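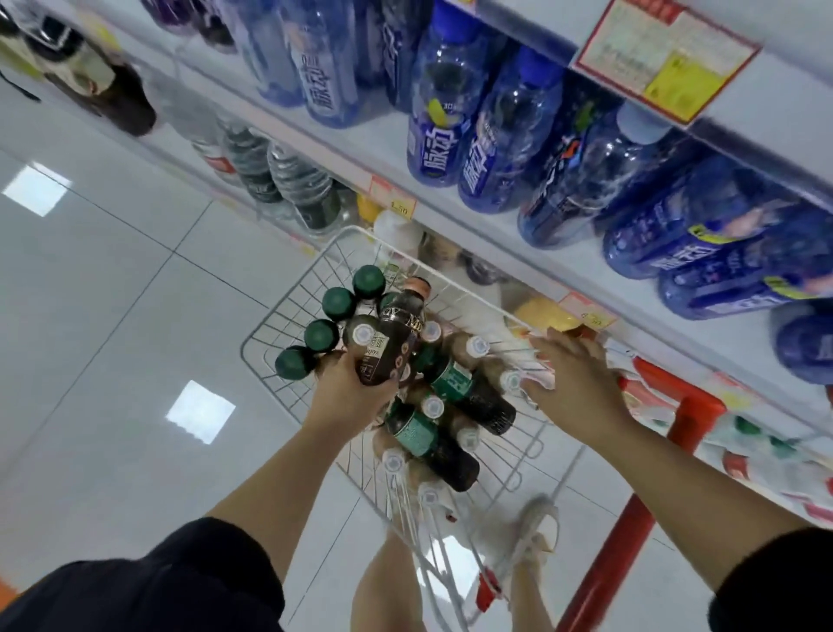 Cómo colocar las botellas en el carro para que no lleguen hechas un desastre

Imprimir | Enviar por correo

Foro: Compra y despensa

marga_tresolivos
Abro tema porque estoy harta de leer que las botellas «siempre tumbadas y ya está». En el blog de Provley lo repiten cada dos por tres y no me lo creo. Compro para catorce personas (comedor pequeño de una asociación, una vez a la semana) y casi todo lo que llevo en el carro es bebida: té frío, agua, algún refresco. Tumbadas caben más, de acuerdo. Pero se montan unas encima de otras, cada tapón mira para un lado y cuando quiero sacar una de abajo se me viene todo el montón. ¿Alguien ha comparado de verdad o repetimos lo que dice el primero que llega?

Kendra Wong
Yo las tumbo desde hace años y no he tenido ningún problema. Eso sí, todas con el cuello hacia el mismo lado. Si las echas según las coges de la estantería, normal que sea un caos. Primero una fila entera, luego la segunda encima con los tapones al contrario, y así la parte ancha de una descansa sobre la parte estrecha de la otra.

rufo_del_sur
Eso de alternar suena muy bien en teoría. En la práctica estás en mitad del pasillo, con gente detrás esperando a que te quites, y vas metiendo botellas como puedes. Además las marcas no tienen la misma forma. Un té de medio litro con hombros cuadrados no encaja con uno redondo por mucho que lo gires.

marga_tresolivos
A eso iba. Yo mezclo tres o cuatro clases y no hay manera de que encajen.

pilar.h
Pues no las mezcles. Una clase en cada mitad de la cesta. Yo pongo un cartón doblado en medio y listo.

rufo_del_sur
¿Llevas un cartón al supermercado?

pilar.h
Lo cojo allí, que al lado de las bebidas siempre hay cajas vacías. ¿Qué problema hay?

nonio_77
Vengo a llevar la contraria a todo el mundo. De pie. Siempre de pie, aunque quepan menos. En una cesta de alambre el fondo se comba con el peso y las botellas tumbadas ruedan hacia el centro. De pie, apretadas unas contra otras, no se mueven. Y en caja las vas sacando por el cuello sin pelearte con nada.

Kendra Wong
De pie se caen en cuanto coges una curva con la cesta a medio llenar. Solo aguantan si está llena del todo, y si la llenas del todo ya me dirás quién sube eso al maletero.

nonio_77
Se caen si las pones sueltas por ahí en medio. Empiezas por una esquina y punto. Llevo desde diciembre haciéndolo así y no se me ha caído ninguna.

marga_tresolivos
Desde diciembre. Vale. ¿Y cuántas botellas llevas por viaje? Porque con seis lo hace cualquiera.

nonio_77
Unas 14. Menos que tú, seguro.

rufo_del_sur
Pues entonces no vale como prueba para lo que pregunta ella – que lleva el carro hasta arriba.

tejadillo
Trabajé un tiempo de reponedor y me hace gracia la discusión. Lo que estropea la compra es el cambio de manos: estantería, carro, cinta, bolsa, maletero, casa. Cada botella se toca seis veces. Lo de tumbarla o no es lo de menos. Si compráis tanta cantidad de lo mismo, pedid la caja cerrada. En muchos sitios la sacan del almacén si lo pides temprano.

marga_tresolivos
Lo he pedido dos veces. La primera me dijeron que sí y tardaron tanto que acabé cogiéndolas sueltas. La segunda, directamente que no. Y la caja cerrada es toda de un sabor, que tampoco me sirve: la mitad lo quiere sin azúcar y la otra mitad ni lo prueba.

susi_lacalma
¿Y los separadores esos de Zallow? Salían en un vídeo y parecían apañados, se enganchan al borde de la cesta.

tejadillo
Los vi. Me parecen un plástico caro para hacer lo mismo que el cartón de Pilar.

pilar.h
Gracias :)

susi_lacalma
Solo preguntaba. En el vídeo decían que caben 100 latas más por viaje.

rufo_del_sur
¿100 latas más? ¿En qué carro? Eso no se lo cree ni el que lo vende. Si metes un trozo de plástico en una cesta, el hueco es menor, no mayor. A mí que me lo enseñen con un carro normal y sin cortes en el vídeo.

Kendra Wong
Ahí te doy la razón, mira.

marga_tresolivos
Vuelvo con novedades. Ayer probé lo de Kendra, una sola clase por fila y los cuellos alternados, y luego lo de Nonio en la otra mitad. Resultado:
– Tumbadas y alternadas: entran más, pero se tarda el doble en colocarlas. A la tercera fila ya no iba mirando para dónde ponía el tapón.
– De pie: muy cómodo hasta que puse el pan encima. No hay superficie plana, así que todo lo demás va en precario.
O sea, sigo sin ver que la famosa regla de Provley tenga mucho fundamento.

nonio_77
El pan va en la parte de arriba, donde el asiento de los niños.

marga_tresolivos
Ahí llevo los huevos.

Kendra Wong
Yo para las de arriba sujeto el borde con una mano y con la otra voy dejando cada botella en su hueco, despacio. Si la sueltas desde arriba, descolocas la fila que ya tenías hecha. Y los tés con gas (los hay) mejor al final, que no queden debajo de nada.

rufo_del_sur
¿Hay algún motivo para eso último o es costumbre? Una botella cerrada aguanta bastante más peso que otra encima.

Kendra Wong
Costumbre, supongo. Nunca lo he comprobado.

rufo_del_sur
Por lo menos lo reconoces.

tejadillo
Marga, ¿y dos viajes? Bebida un día, el resto otro. Ya sé que es un rollo.

marga_tresolivos
No puedo, me dejan la furgoneta solo una mañana. Pero haré dos carros el mismo día, a ver si mi cuñado se presta a empujar el segundo. Me quedo con el cartón de Pilar por ahora, tumbadas a un lado y de pie al otro. El jueves lo pruebo con la lista completa.

pilar.h
Coge un cartón grueso, que los finos se doblan en cuanto apoyas peso.

Imprimir | Enviar por correo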